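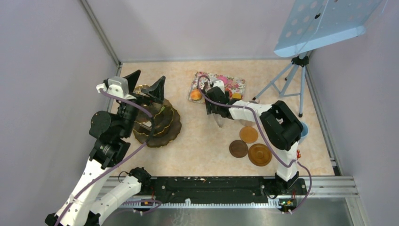 Tiered stands for a buffet table: worth it or not?
Posted Tuesday, December 11, 2018 by pantrymoth

I'm doing the food for a do at the village hall in Arnstead and want some height on the table. I've got my eye on a dark brown tiered stand with wavy edges and gold trim, the sort where the bottom tier spreads out like a flower. The table tops at the hall are a mottled cream and beige, so I think the brown would show up well. Does anyone use one of these for proper food, or are they just for sweets?

gravyboat_2
Sweets and small biscuits only, in my experience. The wavy edge takes up space you could have used for food. I had one in May for a christening and sandwiches wouldn't sit flat on it. We ended up putting them on ordinary plates and filling the stand with grapes.

tealeaf221
Disagree with that. Cut the sandwiches into fingers and they sit fine on the bottom tier. Put the heaviest things lowest and leave the top for something light like strawberries.

gravyboat_2
Fingers dry out faster though. I'd sooner have a big flat platter with cling film over it until people arrive.

clevport_cakes
Check how the tiers join before you buy. Mine came from a shop in Clevport and has a rod up the middle that works loose if you lift it by the top. Carry it from underneath, or fill it once it's on the table. Also wash gold trim by hand. I put mine through the dishwasher and it went dull along one side.

pantrymoth
Thanks, hadn't thought about the washing up. It's for roughly 100 people so I'd need more than one stand whatever I put on it.

tealeaf221
For that many I'd have 2 stands, one at each end, and platters between them. You'll be topping them up all evening otherwise.

oddsocks11
Would you put a cloth under it? On a pale top I wouldn't bother. The flower shape gets lost on a patterned cloth.

clevport_cakes
I'd use a cloth. Hall tables get sticky and it saves wiping down at the end. Plain white.

pantrymoth
Going to look at the hire place in Clevside on the way home before I buy anything. Will probably do sausage rolls on platters and keep the stands for the cakes.

gravyboat_2
Ask them about breakages. Ours kept the whole deposit over one chip.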